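Review: the Skorum arm and hand, after one season in the Kocabaş packing room

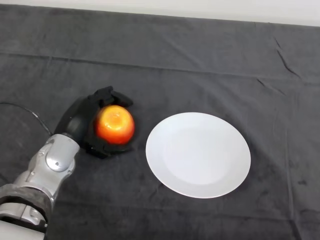 Photo: Iker Sepúlveda / Pernby

We plate fruit for hotel breakfasts, one piece to a white plate, and since November part of that job belongs to a Skorum. I run the early shift, so I got custody.

Good points first. The black hand is gentle. It closes around soft fruit with all the urgency of a museum guard, and I've stopped wincing. On its best morning it plated 700 pieces. Priit Liepiņa, who has better wrists than I do, managed 1,264 on his, and has mentioned it twice a day ever since.

What has changed is the standing around. Two of us used to place fruit. Now one of us keeps the plates coming, smooths the gray cloth when it creeps, and presses Resume. It stopped 71 times in its first week, so there was plenty of pressing. My shoulders feel great. My conversation has suffered.

Management said no hours would be cut, and so far none have. Priit moved to labels, which he hates, for the same pay. Training was a Sunday morning and a binder from Mivundale, our dealer, with the pages on error codes in the wrong order.

Cons: the cable always wants to be where your sleeve is. The start-up chime can't be turned off - I've asked.

Three and a half stars. I'd give it four if it did labels.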